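PRESS RELEASE
For immediate use

Fimska opens its Zastdale workshop doors this September, and we'd love you to come and have a nose round

I've been putting off writing this because I wanted the new lights to be up first, and they went up yesterday, so off we go! Fimska is holding its open day at the Zastdale workshop this September. Doors open at 10am, the kettle goes on a good bit before that, and we'll be running the arms right through until 4pm with a short stop for lunch.

If you came last year you'll remember a very long queue and one very small room. We had 295 people through a space meant for a lot fewer (sorry again to everyone who ended up on the stairs). This time we've got the whole ground floor of the Bellamy building, so there's room for pushchairs, wheelchairs and anybody who just wants to stand at the back and watch for an hour.

The main thing you'll be coming to see is Pronuvham, our two-arm bench. It's the project I bore my family with at Sunday lunch, and I'm really chuffed that it's ready to show. Two robot arms share one small work area and practise the sort of fiddly jobs most of us do without thinking. On the day we'll be giving them padlocks and keys, and I can promise you that a padlock is a horrible thing to hand to a robot. It's small, it's shiny, it rolls about, and the shackle swings just when you don't want it to.
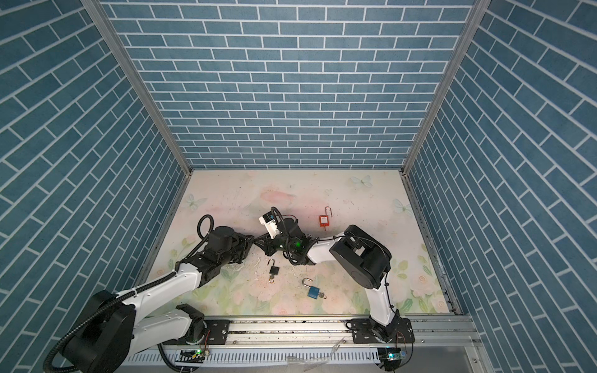 We'll run a demonstration every 30 minutes and each one will have somebody from the team talking you through it, quite often me. Please do ask questions, including the ones you think are daft. Last year a girl in the front row asked whether the arms ever get in each other's way (yes, all the time!) and it led to the best conversation of the afternoon. We spent most of the spring working on that very problem.

I'm keeping a log of every practice run on the bench, good and bad, and as I write this we're on 1,521. I'd dearly like to get to 2,000 before we pack up for Christmas. The log will be out on a table for you to flick through, swear words mostly removed.

There's a hands-on corner too, with a tray of padlocks and some pairs of kitchen tongs. You'll get one pair in each hand and a minute on the clock. I've tried it and I was hopeless.

Entry is free and you don't need to book, though groups of ten or more should drop us a line first so we can save you a slot. Under-12s need a grown-up with them. Parking is on the Bellamy side of the building, and the back gate will be locked, so please don't follow your satnav round there.

Local papers, radio and anyone who writes about this sort of thing are welcome from 9am, before the public come in, for a quieter look and a chat with the team. Let us know you're coming and we'll keep you a bacon roll (or a veggie one).

Notes for editors
Fimska is a small robotics workshop based in Zastdale. Pronuvham is its two-arm bench project. Interviews can be arranged through the Fimska press desk at the Zastdale workshop.

ENDS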